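# Voting by Mail in Celley Township: Common Questions

Updated Jul 13, 2018

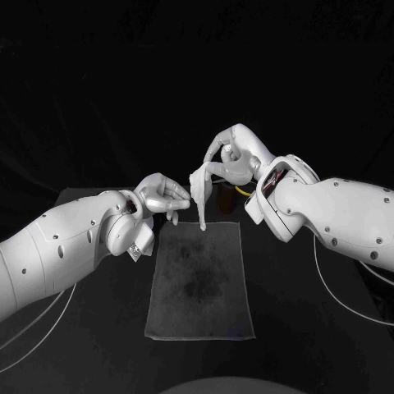
These answers cover township elections only. For county and state races, check with the county clerk.

**Who can ask for a mail ballot?**
Any registered voter in the township. You do not have to give a reason.

**How do I get one?**
Fill out Form 17 and drop it off at the Rarico Street office, or mail it in. We need your signature - a typed name will not be accepted.

**I moved from Leclerc to Celley in April. Am I still registered?**
Not at your new address. Your old registration does not follow you. Send in a new one before you ask for a ballot.

**My ballot never came. What now?**
Call the office at extension 254. We will cancel the first ballot and send another.

**Can my neighbor return my ballot?**
No. You, a family member or someone living in your home can return it.

**How are signatures checked?**
Two clerks compare the envelope with your registration card. If they do not match, you get a letter and a form to sign.

**Why did my polling place change?**
Precincts are capped at 2,000 voters. Skarkeo Road went over the limit, so 69 households now vote at the Rarico Street office.

**Can I watch the count?**
Yes. Sign in at the front desk and stay behind the rail. Phones must be off.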